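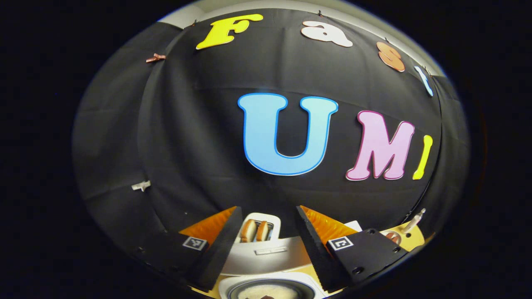 블라스티밀 토트(Vlastimil Tóth)는 기계가 집안일을 한다는 말은 아침 식탁을 혼자 차리고 치운 다음에나 하라고 댓글을 남겼는데, 저도 반쯤은 동의해요. 빵 두 쪽 꺼내는 일도 사람 손에는 아무것도 아니지만 기계한테는 꽤 까다롭거든요. 그래서 이번 장은 토스터부터 갑니다!

4장. 식탁 연습 준비하기

저는 Ostari 작업을 장난감 토스터로 시작했어요. 진짜 토스터는 나중에요. 장난감 식빵은 부스러기도 없고, 좀 세게 집어도 마음이 안 아파요.

1. 검은 천을 상 뒤에 걸고 집게로 고정하세요. 주름은 조금 있어도 괜찮아요. 저는 다림질까지 했다가 괜히 저녁만 날렸네요.

2. 토스터를 상 가운데 놓고 식빵을 세워서 꽂으세요. 빵 윗부분이 토스터 위로 올라와 있어야 집을 데가 생겨요.

3. 손가락 두 개를 벌리고 주황색 패드 면을 닦으세요. 마른 천이면 충분합니다.

4. 손가락 바깥쪽 흑백 마커에 먼지나 테이프가 붙어 있지 않은지 보세요.

주의: 마커 위에 이름표나 스티커를 붙이지 마세요. 위치를 통째로 놓칩니다. (네, 제가 해 봤어요.)

5. 도구를 손에 들고 식빵 한 쪽을 천천히 집어 올린 뒤 접시에 내려놓으세요. 여기까지가 시연 한 번이에요.

6. 같은 동작을 100번 채우고 Cedalham 폴더에 저장하세요. 토스터 위치는 매번 조금씩 바꿔 주시고요.

참고: 100번이면 빵 꺼내기 하나는 얼추 흉내 냅니다. 그런데 접시까지 바꿔 가며 시키려면 저는 1000번은 모으는 편이에요. 한꺼번에 하면 손목이 남아나질 않으니 5분씩 끊어서 하세요.

주의: 전원이 연결된 진짜 토스터에는 절대로 손가락을 넣지 마세요. 패드가 열을 견디게 만든 물건이 아니에요.

그래서 기계가 아침을 차려 주느냐고요? 제 기준으로는 아직 멀었어요. 빵이 제자리에 서 있으면 곧잘 꺼내는데, 비스듬히 끼면 옆에서 제가 손을 뻗게 돼요. 설거지는 말도 꺼내지 마세요... 그래도 12월에 처음 돌렸을 때는 토스터를 통째로 들어 올리던 녀석이라, 저는 꽤 기특하게 보고 있답니다.

7. 연습이 끝나면 식빵을 빼고 손가락을 벌린 상태로 보관하세요. 오래 다물려 두면 패드에 눌린 자국이 생겨요. 자국이 손톱으로 만져질 정도면 패드를 2개 함께 교체하고, 한쪽만 새것으로 쓰지는 마세요. 교체 방법은 다음 장에 적어 두었어요.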